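A Morning at the Dodavholm Pottery Open Day
2018-03-12

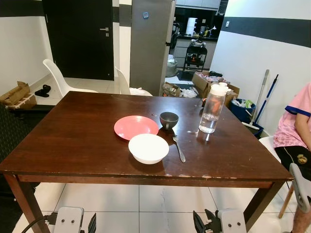

We had been meaning to get over to the Dodavholm Pottery for years, and when my sister-in-law called to say they were opening the kiln sheds to visitors I had my coat on before she finished talking. The drive takes in all the pretty villages along the river, and we stopped in Flitlow for cinnamon buns (still warm, and worth the detour on their own). The pottery sits in an old grain store, and our guide for the morning was Nnamdi Danladi, a patient man with a lovely laugh who has been throwing pots there for 20 years. He began by asking us all what we eat our dinner from at home, and I thought of a table like the one in my picture, with a pink plastic plate and a white bowl crowding up against each other, a little dark gray cup beside them, and a worn front edge where the varnish has given up. Most of us confessed to something of the sort, and he was very kind about it!

From there we went through to the clay room, which smells wonderfully of rain. The clay comes in from a pit at Drerkis and has to rest before anyone touches it, and Nnamdi let us each press a thumb into a finished block. The big kiln holds 200 pieces when it's full – mostly mugs and soup bowls in spring, then the tall jugs in August for the harvest fair.

My favorite part was the glazing shed. They have a green glaze called Ojo that goes into the kiln the color of porridge and comes out like pond water with the sun on it, and I could have stood over those shelves all day. The chemistry went over my head, I'm afraid, though my sister-in-law took notes.

Tickets were 12 dollars, with tea included, and children under 4 get in free. Wear shoes you don't mind getting dusty, and do leave time for the seconds shelf by the door. I came home with two bowls and a butter dish with a slightly crooked lid – my sister-in-law has already asked if she can have it.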